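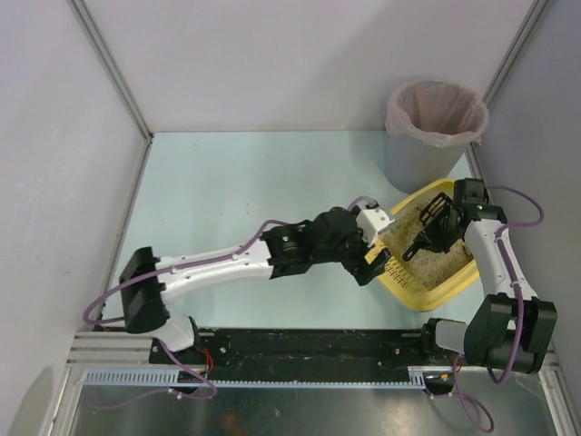
Yellow tray by the grey bin, two arms reaching in

Home | Forums | New posts | Members | Log in

Startups & Small Firms > Funding and Support

Trumis accelerator, second intake - worth the equity?

31 replies | 1,793 views | Share 4

cumen_kev
Anyone here been through Trumis? Got an offer Wednesday, place on the Cumenholm intake starting April. They want a slice of the company for a desk, mentoring and a bit of cash. We're two people, one paying customer, scheduling software for small dental practices. Partner keen. I'm not sure.

halfpint
How big a slice? Matters more than anything else you've put.

cumen_kev
Sorry, should have said. 4 per cent. Cash is a loan though, converts later. Still reading the terms.

Jintana Suksawat
Did the first intake. Would do it again. The mentoring was patchy but the introductions weren't - got our first proper contract through a woman I sat next to at one of the lunches. Desk is a desk. Bring your own monitor.

ledgerline
Disagree with most of that, sorry Jintana. Also first intake. We had three mentors in five months and each one told us to change our pricing, all in different directions. Lost a whole quarter to it. Introductions are fine if you sell to big firms, no use if your customers are dentists.

Jintana Suksawat
Fair on the pricing stuff, we had that too. Just ignored it. You're allowed to ignore them.

ledgerline
Easier said when they own part of you and want a progress form every fortnight.

nosden_again
Why not Nosden? Council backed, takes no equity, rent's cheap for the first year. Had 107 applications last time I heard so not easy to get in, but you've allready got a customer, puts you ahead of most.

cumen_kev
Looked at Nosden. Waiting list, and it's an hour each way for me. Does anyone actually get help there or is it just cheap rooms?

nosden_again
Mostly cheap rooms. Accountant comes in once a month, she's good. That's about it. But you keep your company.

halfpint
Get the loan terms read by someone before anything else. Convertible with no cap can bite you hard. We used Selvanayagam, small firm over the bakery on the high street, fixed fee, had it back in 2 days.

ledgerline
Second that. Ours had a clause about first refusal on the next round. Didnt spot it til we were trying to raise. Check for that.

cumen_kev
Page six. It's there. First refusal, 30 days.

ledgerline
Ask them to strike it. They did for one team in our lot after a bit of moaning.

Jintana Suksawat
They dropped ours to 14 days. Ask for the moon, settle for that. Be nice about it, they're reasonable people.

ledgerline
We have met different people.

cumen_kev
Ha. Ok. Booked a call with Selvanayagam, have asked Trumis for another week to decide. They said yes straight off. Will post what comes back on the clause.

nosden_again
Put your name on the Nosden list anyway. Costs nothing.

cumen_kev
Done it just now.

Page 1 of 2 | Next | Reply | Share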